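Planning the second arm: equipment, running costs and timetable
Speaker notes – Folke Solheim, Nornthorpe site, Thursday session 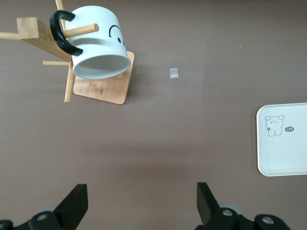

Opening (slide 1)

Good morning. The purpose of this talk is to set out what the Orside programme intends to buy in the coming year, what it will cost to keep running, and which decisions are needed from this meeting before July. Questions on the technical results should be held for Aušra Toom, who speaks after the break.

Where we stand (slide 2)

The programme has one arm in service, fitted with a two-finger gripper and a small camera at the wrist. Its work is household handling: mugs, trays, stands and similar items on a table. The request today is for a second arm of the same type, so that the site has 2 in use by the autumn.

Pause here. Members who were present last year will recall that a larger model was proposed and declined on grounds of floor space. The present request fits the existing bench.

What the quotation covers (slide 3)

Two suppliers were approached. Drorlow quoted for the arm and controller only. Sundqvist quoted for the arm, controller, gripper, wrist camera and a day of fitting. The two offers cannot be compared line by line, and the paper circulated on Monday should be read with that in mind. Our recommendation is Sundqvist.

Consumables and spares (slide 4)

This is the part of the budget most often left out, and I would ask members to give it some time. Gripper fingers wear at the tips and are replaced in pairs. We ask for 900 a year for fingers, fixings and cables, held as a separate line so that it is not absorbed into general supplies.

A further 80 a month is requested for table items. Mugs chip, printed surfaces rub away, and a stand that has worked loose at the joint gives results that cannot be set beside earlier ones. Items should be bought in matching sets, with one set kept back unopened. A plain mug from one shop and a plain mug from another may differ in the handle by enough to matter when it has to go over a peg.

Staff time (slide 5)

Supervised running in the last period came to 1630 hours, all on the single arm. A second arm does not double this figure. One operator may oversee both during routine work, but setting out the table, resetting it between runs and checking the recordings remain manual tasks. We have planned for one additional half-time post. If the post is refused, the purchase should be put off as well – an arm standing idle still incurs the service charge.

Say clearly: the post and the arm are one request.

Service and warranty (slide 6)

The warranty begins on delivery and is not extended if fitting is late. Estates must therefore confirm the power supply and the bench fixings before an order is placed. Ms Toom has the drawings. The service agreement is annual, payable in advance, and may be ended with three months' notice.

If asked about leasing: it was considered. The terms offered required the return of the gripper in its original condition, and this does not suit our use.

Decisions sought (slide 7)

Approval of the Sundqvist quotation.
Approval of the consumables and table items lines, as separate entries.
Agreement in principle to the half-time post, subject to grading.

Leave slide 7 on the screen during questions. Printed copies of the cost sheet are on the side table. The session closes at 11.15.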